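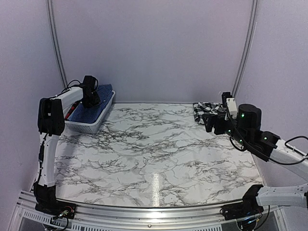

Home Notebook Projects People Search

July, 4:15 pm - fare tracker, second pass

Really good afternoon on this! The Flutstead package prices finally load without me pasting them in by hand, so we now have 400 quotes in one table, all for two adults, seven nights, flights and transfers included. Annick Nguyen rewrote the part that reads the baggage fees and it runs so much faster than my version (which I will quietly delete).

First thing I noticed: the cheap headline fares to Trorard stop being cheap once you add a checked bag each way. One quote went up by $100 between the search page and the last payment step. I checked it three times, cleared everything, tried again, same number. Melnyk starts out higher but hardly moves, and if you travel with a suitcase it beats Trorard on most of the dates I looked at. I love this kind of result.

Still wrong:
- resort tax is counted twice on the Melnyk rows. Fixed in my copy, not in the shared one yet.
- 2 quotes came back in the wrong currency. Left out for now.
- half-board and all-inclusive are lumped together. Normand MacDonald wants them split and he's right, the meal prices swamp everything else.

Tried Cernura for the exchange rates. Works fine, updates overnight, so a morning run uses yesterday's rate. I can live with that for a first look - but we should write the rate into every row so we can redo the sums later.

Annick, if you get to this before me: the airport parking column is empty on purpose, please don't fill it with zeros. I want to try the off-site lots next, plus what happens to the totals if you leave midweek.

Table is saved in the usual folder, old one renamed.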